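Section 2: Getting Your Worm Bin Ready (Before the Worms Show Up)

I wrote this part of the guide for people who have bought the Bresier bin kit and are itching to get going. I know, the worms are the fun bit! But please set up the bin first and let it sit. My first batch arrived on a Saturday morning when I had nothing ready, and they spent the weekend in a salad bowl with a plate on top.

What you need

The bin body, lid and drip tray from your kit
A stack of plain cardboard and some newspaper (no glossy inserts)
A bucket of tap water that has stood overnight
Two handfuls of garden soil or old compost
A spray bottle
Something to raise the bin off the floor - bricks are fine, so are scraps of lumber

Pick your spot

1. Find a place that stays between 55 and 75 degrees most of the year. Basements, laundry rooms and the shady side of a garage all work. I keep mine under the stairs, next to the boots.

2. Check that you can get the lid all the way open. I skipped this once and had to feed the bin sideways for a whole winter.

3. Set your bricks down and put the drip tray between them, then lower the bin on top. Push on each corner. If it rocks, slip a bit of folded cardboard under the short side.

Caution: Don't put the bin on top of a washer or dryer. Worms hate the shaking and they will try to leave, usually at night.

Make the bedding

4. Tear the cardboard into strips as wide as two fingers. You can run it through a shredder if yours is tough enough, but mine (an old Dufour I got from my aunt) jams on anything thicker than a cereal box. Tearing is slow and kind of nice with the radio on.

5. Dunk the strips in the bucket, a few at a time, and squeeze them out. You want them to feel like a wrung-out sponge. If you squeeze a handful and get a stream of water, it's too wet, so mix in dry newspaper until you only get a drop or two.

6. Fluff the strips as you drop them in. Fill the bin a bit more than halfway and don't press it down.

7. Sprinkle the soil over the top and mix it in with your hands. The grit helps the worms grind up their food.

Note: If you're using the Pasto coconut fiber brick that ships with the larger kit, soak it on its own first and give it plenty of time. It swells a lot more than you'd think. I used a mixing bowl the first time and ended up with brown fluff all over the counter.

Let it rest

8. Put the lid on loosely and leave the bin alone for three or four days. Stick your hand in once a day. It should feel cool and damp all the way through, and it should smell like the woods after rain. If it feels warm, leave the lid off overnight and check again.

9. Spray the top layer if it's drying out. The corners always go first.

What about a different container?

I get asked this more than anything else. Yes, you can use other things, and my neighbor Kaan Kılıçarslan has kept worms in an old bathtub for years. Wide and shallow beats tall and narrow, and you'll need drainage and some kind of lid. Sloping sides are fine, just remember that the floor space is smaller than the opening makes it look, so measure at the bottom before you order worms. With bare metal I'd be picky about the spot, because metal gets hot fast in the sun and cold fast in October. Line it with a thick layer of cardboard on all sides before the bedding goes in.

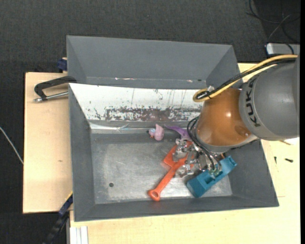
Fig. 2. Gray metal bin with sloping walls.

Caution: Never reuse a container that has held paint, motor oil or weed killer. Scrubbing isn't enough. Find another one.

Add the worms

10. The standard bag holds 2000 red wigglers, and that's plenty for the regular kit. Open it over the middle of the bin and tip everything out gently, packing material and all.

11. Leave the lid off and a light on for the first couple of hours. They'll head down to get away from it. Stragglers can stay where they are.

12. Wait two days, then bury one small handful of scraps in a back corner. Carrot peels, coffee grounds and soft lettuce are good starters. Hold off on citrus and onions for now.

Note: A few worms on the lid the first morning is normal. Pop them back in and keep the light on another night. If there are dozens, your bedding is probably too wet, so go back to step 5 and mix in dry newspaper.

Feeding amounts and the weekly check are in Section 3. If your bag arrives short or in bad shape, call the Traltville shop and ask for extension 814 - have your packing slip handy.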